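Open house at Kidine, or how I spent my Tuesday

I'd been wanting to get inside Kidine ever since they moved into the old Gorncombe dairy building in 2018, so when the open house sign went up I was in line before the doors opened (with a donut, which I had to finish outside).

They pack and check small household goods for other companies, and until last year it was all done by hand. Now there's a Laitinen arm at the end of each of the two lines, and wow, those things don't dawdle! The counter over line one said 2861 when we walked up and I never caught it standing still.

What I really wanted to hear was how the packers feel about it. One woman told me her shoulders have stopped hurting, and that she misses the talking. You used to stand elbow to elbow, she said, and now she walks between stations with a tablet clearing jams. Her pay went up a grade when she took the Zeltik course. Her old line partner didn't want the course and moved to shipping, and she was pretty frank that she thinks he got the worse end of it.

Upstairs was my favorite part, the room where people work through tabletop jobs with grippers they hold in their own hands, so the robots have something to learn from. It's quiet up there after the lines, just a big sheet of white paper over the table and a lamp on it. I could have stayed an hour.

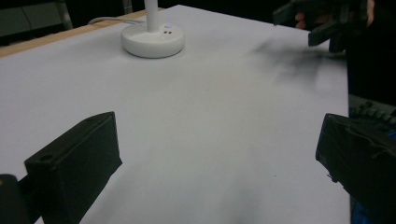

Two hand-held grippers at the paper-covered table, with the white desk lamp.

A packer can put in for shifts up there, and there's a waiting list. The coffee downstairs was terrible, the cookies were great, and parking is free if you go in by the side gate.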